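Packing for the Flastovholm weekend, or: I own nothing for cold evenings

Quick one today, train is at 9 and the suitcase is still open on the bed. Kimie Kawaguchi is turning forty and has decided on a harbor dinner. Outside. In September. The invite says "smart but warm" and I have been staring at my closet since Monday trying to work out what that means.

What I've got so far:

The rust corduroy skirt from Gokgate. Midi, deep pockets, sits right at the waist. Bought it last fall and wore it to death. Needs a steam but it'll do.

Cream turtleneck, thin enough to layer. Tights, the thick kind. I tried bare legs with ankle boots and looked like I was waiting for a bus in the wrong season.

The navy wool coat is the problem. It's a lovely coat, but the skirt hits lower than the hem and you get this odd stripe of orange at the bottom. Kimie says thats a look. I am not sure it's a look.

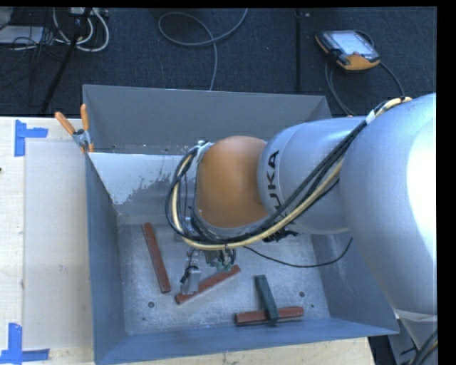
Blue-gray and silver, with a bit of black lettering.

So -- plan B is the slate gray trousers. Wide leg, high waist, from the Kneževič sale (I paid less than I did for lunch that day, still proud). With the silver satin blouse they're nearly a suit. Nearly. Add the chunky cardigan and it goes a bit librarian, but a warm librarian, and by the time dessert comes out I won't care.

Shoes. I want to wear the Brarnholm heels and I know I shouldn't, the whole harbor is cobbles. Last time I did that I walked home in my socks. Flat black boots then, and the heels go in a tote for indoors. If there is an indoors. The invite doesnt say.

Jewelry: big silver hoops, no necklace with the turtleneck. I always try one and always take it off.

Bag is the little gray crossbody. Fits phone, keys, lipstick, and one glove if you fold it.

Ok, leaning trousers. Packing the skirt anyway -- it rolls up small and there's brunch the day after. If anyone has a trick for keeping satin from creasing in a suitcase, tell me in the comments before I zip this thing up. Tissue paper? I only have the Christmas kind.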